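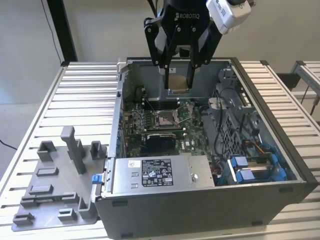
Processor held over the open tower, socket lever raised.

Rurkuseck Swatch Readings

Data card and usage notes, version 2
Last edited 14 October 2018

Summary

Rurkuseck is a table of colour readings taken from dyed hair swatches. It holds 3,402 rows covering 95 shades from two permanent colour lines, Barta and Wetimby. Each row is one reading from one swatch at one point in its wash schedule. The readings were made at the Clascombe teaching salon and are released as comma-separated text with no images.

The table was put together for people who write shade conversion charts and for colour tutors who want something firmer than a printed shade card to work from. It can also be used to fit simple fading curves. It says nothing useful about how a shade will look on a particular client.

Files

readings.csv
The main table, one row per reading.

shades.csv
One row per shade: line, shade code, printed name, stated level, stated tone, and whether the maker sells it as a high lift shade.

swatches.csv
One row per swatch, with the hair type, starting level, developer strength and processing time.

exclusions.csv
Readings that were taken and later dropped, with a reason code. These rows are not counted in the total above.

CHANGES
Plain text log of edits between versions.

Files are UTF-8 with a header row. Missing values are left blank. Decimal marks are full stops.

Columns in readings.csv

swatch_id
Joins to swatches.csv. Always present.

wash_no
Number of washes completed before the reading. Zero means the swatch had been rinsed and dried after processing and not shampooed since.

pos
Where on the swatch the reading was taken: r for root end, m for middle, t for tip end.

L, a, b
Lightness and the two colour axes, CIE Lab, D65 illuminant. L runs from dark to light. Positive a is towards red and negative towards green. Positive b is towards yellow and negative towards blue.

level_obs
Level judged by eye against a reference ring, on the usual scale of 1 to 10. Half levels are allowed.

tone_obs
Tone judged by eye: ash, neutral, gold, copper, red, violet or mixed. Use of "mixed" was discouraged but it does occur, mostly in the pale Wetimby shades.

op
Operator code. A single letter with no further meaning.

note
Free text, usually blank.

Swatches

All swatches are human hair, flat bound, bought undyed from one supplier in two hair types coded n and w. Type n is natural light brown. Type w is natural white, included for work on grey coverage. Bleached hair was not used in either version, so the high lift rows show lift on natural pigment only.

Swatches were washed once in a plain shampoo with no conditioning agents, then dried flat before colour was applied. Colour was mixed by weight to the ratio on the maker's leaflet. The mixture was applied to both faces of the swatch with a tint brush, and the swatch was laid on film and covered.

Processing time is the middle of the range given on the leaflet, except for high lift shades, which were given the full time. The actual minutes are in swatches.csv in the column proc_min. Where the timer was missed by more than a minute the swatch was discarded and done again. No heat was used. 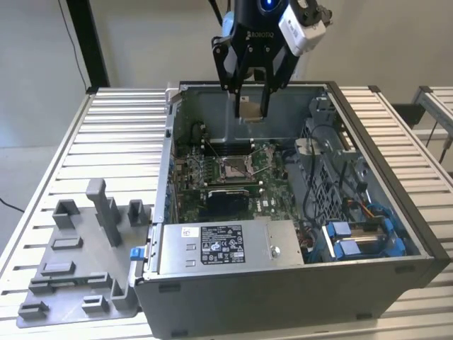 Rinsing was with warm water until it ran clear, followed by the post-colour treatment supplied with the line. Barta and Wetimby supply different treatments and no attempt was made to swap them. Any comparison of fading between the two lines is therefore a comparison of colour plus treatment. Users who want to separate the two effects cannot do so with this table.

Readings

Lab values come from a handheld spectrophotometer with a small aperture, placed on the swatch over a white backing tile. Every swatch was read at 3 positions and each value in the table is the mean of repeated placements at that position. The instrument was calibrated at the start of each session and again after any break. The calibration log is not included.

Judgements by eye were made in a north-facing room with the blinds set to keep direct sun off the bench. The operator saw the swatch and the reference ring but not the shade code. The code was on the back of the binding, and in version 1 it could sometimes be read through the tape. Opaque tape was used for every swatch added in version 2. The column blind in swatches.csv is 1 where opaque tape was used and 0 otherwise.

Instrument readings are not affected by this.

Wash schedule

Swatches were washed in a fixed shampoo at a fixed dilution, rinsed, blotted and dried in a cool airflow. Readings were taken before the first wash and then at the intervals listed in swatches.csv under schedule. Schedule A is the short one and was used for most shades. Schedule B is longer and was used for reds, coppers and high lift shades, where fading was of more interest.

Not every swatch reached the end of its schedule. Some shed too much hair from the binding to give a reliable reading at the tip. For those, rows at pos t stop early while rows at r and m go on. This is deliberate and should not be treated as missing at random. Pale shades are affected more than dark ones.

Known problems

Tip readings run lighter than root readings on most type n swatches, before any wash. The supplier's hair is slightly faded at the tips and the starting values in swatches.csv (L0, a0, b0) were taken at the middle only. Correcting the tip values with the middle starting value will leave a small error.

Shades in the violet family show a drop in b after colouring that the eye judgements do not always follow. Operators tended to call these neutral. The eye columns have been left as recorded.

Two operators differ by roughly half a level on blondes above level 8. Fit an operator term or use L in place of level_obs.

Wetimby changed the printed names of several shades in July, partway through the work. Codes did not change. The name column in shades.csv holds the newer name, and name_old holds the earlier one where there was one. Join on code, never on name.

Shade cards use "ash" loosely. A stated tone of ash covers both blue-based and green-based shades in the Barta line, and the two fall well apart on the a axis. The column base in shades.csv gives the split where the leaflet states it and is blank elsewhere.

Changes in version 2

Type w swatches added for the whole of the Barta line and for the Wetimby naturals.
High lift shades given their own flag.
Opaque tape and the blind column introduced.
Repeat placements averaged before export. Version 1 listed them as separate rows, and scripts written for it will need their grouping step removed.
One Barta shade removed after the tube was found to be past its date. Its rows are in exclusions.csv under reason code D.

Reason codes in exclusions.csv

C: calibration check failed at the end of the session.
D: product out of date.
M: mixing error noted at the time.
S: swatch damaged or badly shed.
X: row could not be matched to a swatch.

Suggested use

For shade matching, start from the wash_no 0 rows at pos m for hair type n and compute the colour difference between lines. CIEDE2000 gives rankings that agree better with the eye columns than the older straight-line distance, mainly in the golds. Limit matches to shades with the same stated level unless there is a reason to look wider.

For fading, work with the difference from the same swatch at wash_no 0. Pooling raw values over swatches mixes starting differences into the curve. Most shades lose more in the first few washes than in all the later ones, and a straight line is a poor fit.

For grey coverage, use type w and compare the spread over positions as well as the mean.

Uses to avoid

Do not use the table to set processing times or developer strengths for work on clients. Swatches have no scalp warmth, no previous colour and no regrowth line. Nothing was recorded on irritation, allergy or condition of the hair, and the table does not replace the maker's leaflet or a skin test.

Do not read the table as a ranking of the two lines. Shades were chosen to give matching pairs where possible, and the parts of each range with no counterpart are thinly covered.

Terms

The files may be copied, changed and redistributed provided the name Rurkuseck and the version number are kept with them. Shade names and codes belong to their makers.

Reporting errors

Give the swatch_id, wash_no and pos of the row, the value in the file and the value expected. Corrections go into the next version and are listed in CHANGES. Released files are not altered in place.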